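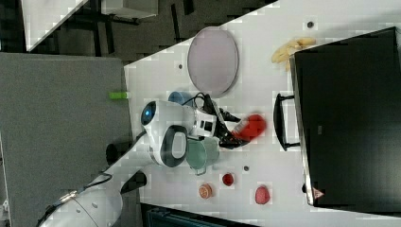

Monday, morning

Up at six, porridge, bus to Rustenitz. The bus was late and full of school bags. Rain until nine and then it stopped.

I had the white table to do today. I have been putting it off for a fortnight. The play kitchen things have been going in and out of two bags since the summer, and every time they come out there is something in there that doesn't belong, a peg or a jigsaw piece. So I got everything out and meant to go through it properly, crockery first and then the food.

The lavender plate is the biggest piece and always ends up at the top of the table, out of the way. Everything else gets put down wherever there is a space. The bananas went up by the black box. I had a mug of tea and wrote the list on the back of the Drirach newsletter, which was the only paper to hand.

The list, copied out so that I can throw the newsletter away:

Lavender plate. Keep.
Blue things. Keep, wash.
Green things. Keep, wash.
Colander. Keep, needs a brush for the holes.
Bananas. Keep.
Orange slice. Keep, look for the other half.
Strawberry. Keep.
Red pieces, mixed. Decide later.

The red pieces are the trouble. There are too many red foods in toy sets. From across a room a tomato and a pepper and a strawberry are all the same thing, and the children call most of them apples anyway. I thought of giving them a bowl of their own and leaving it at that. Ate a cheese roll at half past eleven and did the bowls with a cloth. The water was barely warm. Must mention the boiler again.

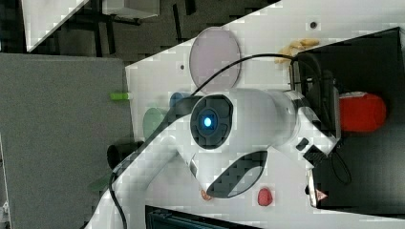 The white table, before lunch.

The Voner catalogue came in the post, so I read it over the second cup of tea. They have a set of play food at 119 pieces, which is far more than we need and would take the whole of the bottom shelf. The same catalogue has single fruit, order number 2179, sold by the bag. I can't see what is in the bag from the photograph, and the description only says assorted. I have turned the corner of the page down. The crockery in there is all white, and I would sooner have colours, as it is easier to ask a small child for the blue one than for the one second from the left.

We have 300 left in the budget for the year and I don't want to spend it on fruit. New storage boxes would be more use. The zips on both bags are going and one of them has a hole in the bottom corner where the forks get out. Doãn have clear boxes with lids that clip, 50 litres, and two of those would take the kitchen things and the tea set with room over. The lids are the important part. The last boxes we had were fine until the lids split, and then they couldn't be stacked.

Walked to the post office and back with the parcels. Bought stamps and a nail brush, for the colander.

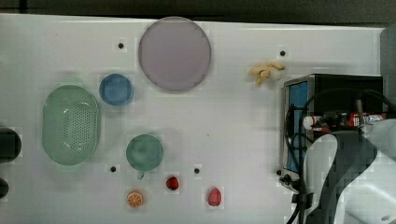

Afternoon

Got more done than I did in the morning. The colander took the longest. The holes are small and there was old modelling dough in a good many of them, gone hard. The nail brush did the outside and I finished the rest with a cocktail stick. It is a nice pale green once it is clean.

Didn't find the other half of the orange. Looked in both bags, under the sink and in the dressing-up box. I have crossed out the note about it and we shall just have one slice.

I have decided to keep all the red ones. They weigh nothing and they are liked. The strawberry goes with them, and the bananas can sit on top where they won't get squashed.

Wrote the order for the Doãn boxes but haven't sent it. I want to measure the shelf first and the tape measure is at home. Left the plates to dry on a tea towel and put the catalogue in my bag.

Home by five. Soup, and the end of the bread. Put the tape measure by the front door. Feet ache. Bed early.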